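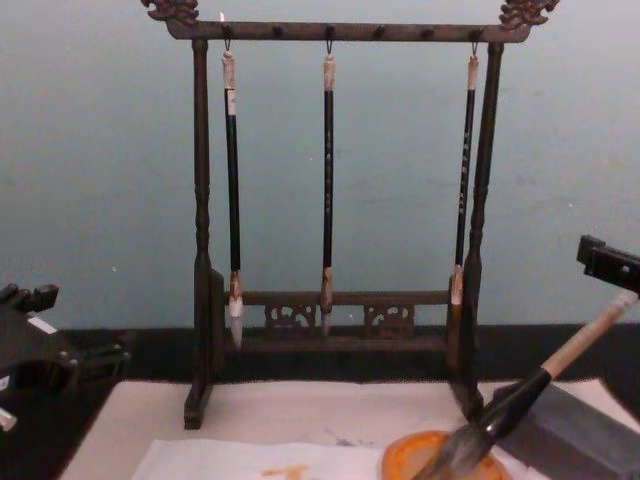
Right arm with the large brush in the ink dish, Gilorau workshop.

Call for participants: brush writers and builders wanted for Jernora

Jernora is a two-armed machine that writes characters with a brush. It is being put together at Gilorau, the shared workshop behind the old print shop on Dương Street, by members working in the evenings. The arms are mounted and the software runs. What we are short of is people who can write well with a brush, and people who can make brackets and fingers that hold one properly.

We are looking for 6 people to join us until the end of the build. Places are split between writers and builders, and if you are both, say so in your message and we will sort out which bench you start at.

What the work is

Writers guide the arms through a character by hand while the computer records the movement. The arm then plays the movement back on a fresh sheet, and you mark up what is wrong with it: where the brush came down too flat, where it left the paper early, where it wants more ink. A lot of time goes on ink. Loading a brush at the dish, turning it against the rim and bringing it over to the paper without a drip is a job in itself and takes as much recording as the writing does.

Builders work on the grippers. The handles of our brushes differ in thickness, and the fingers we have were made for square parts. Round handles slip in them when the bristles drag. We have tried rubber sleeve and cork. Cork is better but wears out. We would like someone to draw up a set of fingers with a shallow V in them, print them, and keep trying until the brush stays at the angle it was put in at. There is also cable tidying to do, and a proper clamp for the ink block.

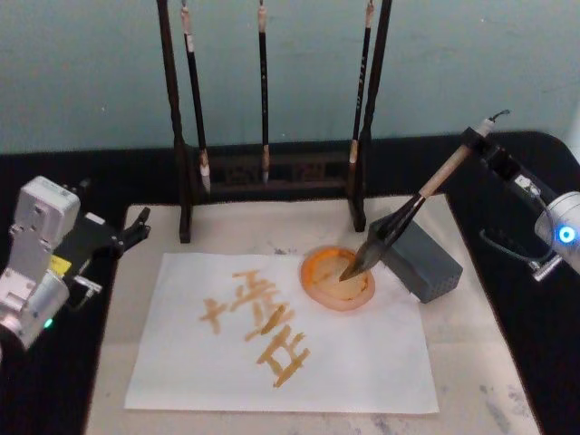
Clallevero, August

We practise in orange ink for the moment. It shows up pale places in a stroke more clearly than black does, and pooling as well, so a sheet can be marked up quickly. Black comes later, once the pressure settings have stopped changing every evening. Bring old clothes whichever colour we are on.

The left arm has less to do so far. The plan is for it to hold the paper steady and later to move the finished sheet aside, but for now most recordings are made with the right arm only. Anyone who would like to take on the left arm as their own piece of the project is welcome to it. It needs a soft pad or a paper clamp of some sort, and somebody patient enough to stop it creasing the corners.

Our target is 3,000 recorded strokes. Single strokes come first (horizontals, verticals, dots, hooks), followed by whole characters, and after that pairs of characters set one above the other on a sheet. Spacing between the pair is still done by eye and needs a better method.

Who should apply

Writers: you should have practised brush calligraphy for at least 2 years, in any school or style. You don't need to read code or know anything about robots. You do need to be able to say what is wrong with a stroke in words a builder can use.

Builders: you should be able to use a 3D printer and hand tools without supervision, and be willing to do the workshop induction before touching the arms. Some Python is handy. If you have only worked on kits at home, that is fine.

Everyone must be 18 or over. The workshop is on the ground floor with a level entrance from the yard. The benches are fixed height, so tell us if you need a lower one and we will bring in the folding table. 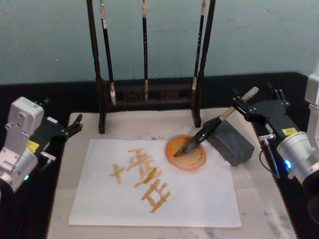

Sessions start at 7 in the evening and finish at 9.30. We ask for 2 sessions a week. If you can only manage one, apply anyway and say so, but people who can do both will get a place first. Recording is done with one person at the arms and another at the computer with a hand on the stop button. You will be shown how to do both jobs, and you swap when you like.

The places are unpaid. Gilorau waives its membership fee for participants while the build lasts, which gives you use of the printers, the drill press and the small lathe outside session times too. Ink, paper and printer filament are provided. Our brushes hang on the rack and are for the machine. Bring your own for demonstrating, as some writers don't like to share and ours have been clamped a good deal.

Recordings are kept under the project's name, with writers credited in the notes if they wish. You may take home any sheet made from your own recordings. The drawings for the grippers will be put on the workshop's shelf for other members to copy.

How to apply

Write a short note saying whether you are a writer or a builder, what you have done before, and which evenings you can't do. Writers should put in one sheet of their own work, no larger than A3, and please fold it only if you have to. Builders can put in a photo or a drawing of something they made. Leave it in the Jernora box inside the Gilorau front door, or post it to Jernora, Gilorau Workshop, Dương Street, Clallevero.

The box will be emptied at noon on the last day of August. We will reply to all applicants and invite people in for a trial session at the arms before places are confirmed.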